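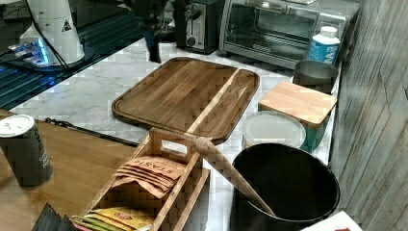 Unit 6: Claims-Made and Occurrence Forms in Professional Liability

Course handout, revised May. Read before the second session. Prepared by Urszula Borkowska; exercises by Mpho Molefe.

6.1 The trigger

Every liability policy needs a rule that says which policy year pays for a given claim. That rule is called the trigger. Professional liability insurance uses one of two.

Occurrence form. The policy in force on the day of the act responds, no matter when the claim is brought. If the act took place in year 1 and the suit arrives in year 5, the year 1 policy pays. The insured may have changed carriers or retired in the meantime.

Claims-made form. The policy in force on the day the claim is first made responds, provided the act took place on or after the retroactive date. Some forms also require that the claim be reported within the same policy period, or within a short window after it closes. These are known as claims-made-and-reported forms, and the difference matters more than students usually expect.

6.2 Retroactive date

The retroactive date is printed on the declarations page. Acts before it are not covered, even if the claim comes in while the policy is active. When an insured moves from one carrier to another, the new carrier may agree to keep the old date (prior acts coverage) or may set a new one equal to the first day of the new policy. In the second case, all earlier work is left without cover unless a tail is bought from the old carrier.

Check three lines on any declarations page before reading further: policy period, retroactive date, and limits. The order in which they appear varies by carrier.

6.3 Tail coverage

The formal name is extended reporting period, or ERP. It lengthens the time for reporting claims. It does not add a new limit in most forms, and it does not cover acts committed after the policy ended.

Basic ERP: often automatic, short, and free of charge. In the Hendricks sample form (Appendix B) it runs 30 days.

Supplemental ERP: must be requested in writing and paid for. The usual charge is a multiple of the last annual premium. The request deadline is strict - a late request is normally refused.

6.4 Worked case: Buderis

Fatima Mnguni is a speech therapist in private practice. She carries a claims-made-and-reported policy with Buderis at an annual premium of $438. She leaves the practice for a salaried post at Sudach and lets the policy lapse. The form gives a basic ERP of 30 days. A former client's attorney sends a demand letter 33 days after the policy ends, alleging an error in treatment given two years earlier.

The act falls after the retroactive date. The claim is first made outside both the policy period and the ERP. Buderis has no duty to defend or pay. The Sudach employer policy covers only work done for Sudach, so it does not respond either.

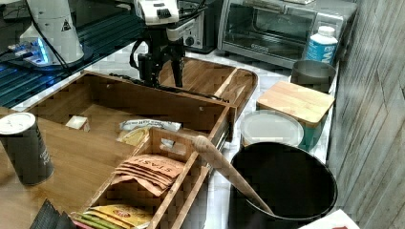

Would an occurrence policy have changed the result for Fatima Mnguni?
It would have. The treatment was given while her coverage was in force, and under an occurrence form the date of the demand letter has no effect on which policy pays. Prompt notice would still be required.

6.5 Defense costs and limits

Defense costs may be paid inside the limit or in addition to it. Where they are inside, each dollar paid to counsel reduces the amount left for settlement. The Bulivard form in Appendix C places them inside the limit and applies a $400 deductible to both defense and damages.

6.6 Exercises

1. Using the Bulivard form, find the definition of "claim." Does a written complaint to a licensing board meet it? Cite the clause.

2. Mbali Jacobs moves from an occurrence policy to a claims-made policy with no gap in dates. Does she need a tail from the first carrier? Explain in one paragraph.

3. Rework the case in 6.4 on the assumption that the client had telephoned during the last week of the policy to say she was unhappy. Consider the notice-of-circumstances clause in the Hendricks form.

Written answers go to Keabetswe Le Roux before the start of the next session. Appendices B and C are in the course packet.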